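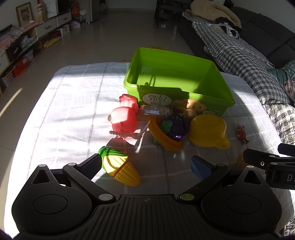
Play-food corn in two yellow halves, on the gridded cloth.

Kitchen Garden Board > Storing and Preserving > Cob flavor in frozen sweet corn

baris
Posted Nov 27, 2025
Opened the first bags of this year's corn last night and the whole ears taste of cob. It is a flat, woody flavor, strongest near the base of the kernel. The cut corn from the same picking is fine.

Variety is Stornholm, listed as a 76 day sugar-enhanced type. Picked early, husked in the shade, in the pot within the hour. Ears were blanched 10 minutes at a full boil, cooled in ice water, drained, bagged, frozen flat. Cut corn was blanched on the cob for half that, cooled, then cut.

Same freezer, same bags. What is different about the whole ears?

taster
The blanch did not reach the middle of the cob. The enzymes that cause off flavors are in the cob as well as the kernel, and a thick ear takes a long time to heat through. When you cut the kernels off, the cob goes in the compost and takes the problem with it. On whole ears it sits in the freezer next to the kernels for months.

How thick are the ears, and how many went in the pot at once?

baris
Thick. Stornholm is a fat ear, wider than my old variety. I filled the pot until they were just covered. I started the timer when they went in.

taster
There you go. The timer starts when the water comes back to a boil. With a full pot on a home burner that can take several minutes, and for all of that time you are below blanching heat.

najafi
I would look at cooling before blaming the blanch. Ten minutes is within the usual range for a large ear. What people get wrong is pulling the ears out of the ice water when the outside feels cold. The cob holds heat. It goes in the bag warm in the middle, the bag goes in a stack, and the center of the stack freezes last. That is a slow cook followed by a slow freeze, and you get mushy kernels with a cob taste.

Baris, were the kernels soft?

baris
Softer than the cut corn, yes. I put that down to the longer blanch.

taster
Soft kernels fit either explanation. Underblanched corn goes soft in storage too.

najafi
It does, but not this soon. Underblanching shows up after a long hold. These have been in since the end of summer.

taster
I have had it show up sooner than that. Depends on the freezer. A frost-free unit cycles warmer than people think. Put a thermometer between two bags and leave it overnight.

enda_oflaithearta
What elevation are you at? I ask as someone who did this wrong for years. Water boils at 199 F at my house. A chart written for sea level comes up short here, and I add time to everything. Whole ears were never right until I did.

baris
Low enough that it makes no difference. I checked the boil against the thermometer last year and it read 2 degrees under, and I don't trust that thermometer to 2 degrees.

enda_oflaithearta
Then I would go with Taster on the timer. For what it's worth I gave up on whole ears. They take four times the freezer space and the cob is not food. Cut it, spread it on a sheet pan in one layer, freeze it hard, then bag it. It pours out loose and you can measure it.

najafi
Agree on the space. Disagree that whole ears can't be good. Mine are. Small ears only, few to a pot, and I split one down the middle as a check before any of them go in a bag. If the center of the cob is warm to a fingertip the batch goes back in the ice. Then they get dried on a towel – surface water turns to frost and the frost pulls flavor.

taster
The split ear is a good test for cooling. It tells you nothing about whether the blanch was long enough. You would have to split one coming out of the pot and put a probe in the pith.

najafi
I have done that as well. With a small ear and a rolling boil the pith is hot long before the timer runs out.

taster
Small ear. He has fat ones.

baris
I can settle part of this. I still have ears in the freezer from two separate pots. The second pot was half full and went back to a boil almost at once. They are marked. If the second lot is clean, it was the timer. Both lots got the same ice bath, so if they both taste of cob I will look at the cooling.

najafi
The half pot would also have cooled faster, with fewer ears in the ice. Your test doesn't separate the two.

baris
Both pots went into one tub together. The first lot waited in a colander until the second was ready.

najafi
How long did it wait?

baris
I didn't write that down.

enda_oflaithearta
Cook both lots from frozen, straight into boiling water, and don't let them thaw first. Thawed ears are soft whatever you did in August.

baris
Will do. Posting results in December when the family is here to eat them.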